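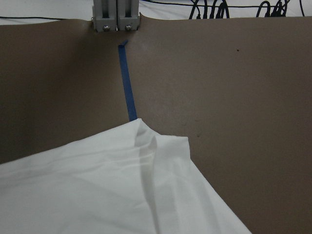
Gripper drops cloth on the second fold

Siham Mahasneh
Wrist stops with a force fault on the second fold, about one run in 20. Jaws then open and the cloth falls. Started in February after we changed the mat. Trip limit is 32 N. Any ideas?

Lama Srour
Check the height of the new mat. If it's 2 mm thicker than the old one, the fingertips press into it before they close – that will trip the limit. Re-teach the table plane at all four corners and at the centre, as mats can bulge near a clamp. Separately, set the fault response to hold, not open. Keep hands clear until the arm is disabled.

Kanaan
Had the same on ours. Slowed the descent and it went away mostly. Didn't look into it further.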